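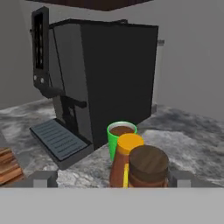 What do you do first when you want to teach a robot arm a kitchen task by remote control?

"First I do the task very slowly with my own hand on the controller, and I don't record anything," says the engineer who runs the teaching work at Plilard, a small company in Vernville. "I want to feel where the arm is uncomfortable. After this I write down one sentence which says what the task is. If I need two sentences, the task is too big."

We met her on September 17, 2025, on the upper floor of the Plilard office. She came to Vernville four years ago and asked us not to print her name, because she prefers that people talk about the team. The team has six people. Two of them drive the arm every day, and the others check the recordings and train the models.

Most of the driving is now done in a simulated kitchen, with a marble counter and a coffee machine on it. The operator holds a controller, and the arm on the screen follows the hand. When the operator presses the trigger, the fingers close.

"People think the simulation is easier," she says. "For the arm, maybe. For the person it is harder. You don't feel the weight and you don't feel the contact. You have only your eyes. New operators push the fingers too deep into the counter, and they are surprised that nothing hurts."

She is strict about crowded places. If a bottle and a jar stand close together in front of the machine, she wants the operator to decide before moving which one the fingers will go around, and to approach it in one line. Hesitation is recorded also, she explains, and the model learns it very well.

"We had an operator who always stopped for a moment above the object, like a person who is thinking. It was a good operator, very exact. But after training, the robot was also stopping above every object. It was thinking about nothing. We had to throw away 54 recordings and do them again."

Is a failed attempt always thrown away? She shakes her head. If the operator misses the object and then corrects it calmly, the recording stays. If the arm knocks something over, it goes in a separate folder, which the team looks at together before a decision.

The view from beside the wrist is the one she trusts for the last part of the movement. The wider view is for planning, and for seeing what the elbow is doing, which beginners forget.

"They look only at the fingers. Then the elbow goes somewhere strange, and they don't know why the arm became slow. I tell them: the fingers are the end of a long story, look at the whole arm from time to time." 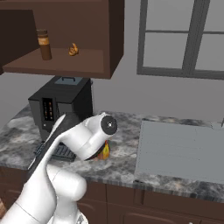
Moving the arm by hand

Before July the team worked mainly with a real arm in Kondmont, in a room they rented from the Ní Mhurchú workshop. There they taught by touch. The motors were made soft, and the teacher took the arm near the wrist and led it through the task.

She still likes this method for wiping and for opening doors, where the force is important. Her complaint is that the teacher's body stands in the camera view, and that after two hours the shoulder is tired and the movements become short.

"With the controller I can sit. I can drink my tea between recordings. But I lose something, I lose the feeling of the door."

The next plan is to record the same task in both ways and compare them. She does not want to guess the result. The room in Kondmont is free again in some weeks, and the first task on her list is a drawer that doesn't close well.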